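**Work and Automation, handout 6: who does the holding?**

31st May. Please read before the seminar and bring your notes from the Kencombe visit.

Last time we looked at whole jobs. Now we go smaller, down to single tasks, and I think it's where the subject gets really interesting! Take an assembly bench. Ask people what they do there and they'll say "I fit the brackets" or "I check the joints". Hardly anyone says "I hold things still", yet at Kencombe the fitters reckoned holding was the part that left their shoulders aching by the end of a shift.

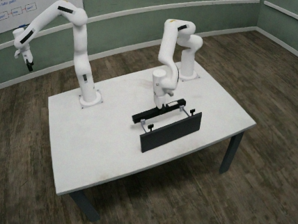
Task splitting is the term we'll use for dividing a job between a person and a machine. Kencombe opened in 1959 and now has 651 people on its books, 35 of them on the Elledik line, where the splitting began in May. A long part is awkward for one person (you need a hand for the part and another for the tool), so the plan there starts with the grip. Notice that one arm has the dark bar by its middle while the other arm's fingers are empty. On paper that second arm is spare capacity. To a fitter it raises a much better question: should it take the far end, or keep well out of the way and leave room for someone to work?

**What changed for the fitters**

- Less lifting, which everyone welcomed.
- More waiting. Short gaps, too short for a proper rest.
- New skills: setting a grip point, clearing a stop, knowing when to step in.
- Less talk across the bench. Two people used to share a long part, and they chatted!

Grigaitė calls this last one "lost company" and argues that it belongs in any fair account of automation. I agree with her, and I'd love to hear whether you do. The Lenuverro model in your reader leaves it out altogether and counts only minutes and output.

**For the seminar**

1. Pick a job you've done yourself and split it into tasks. Which would you gladly hand over?
2. Who should set the pace of a shared bench, and how would they change it halfway through a shift?
3. Read the section on retraining and note one thing you'd ask a fitter about it.

Rough notes are fine. Half a page is plenty.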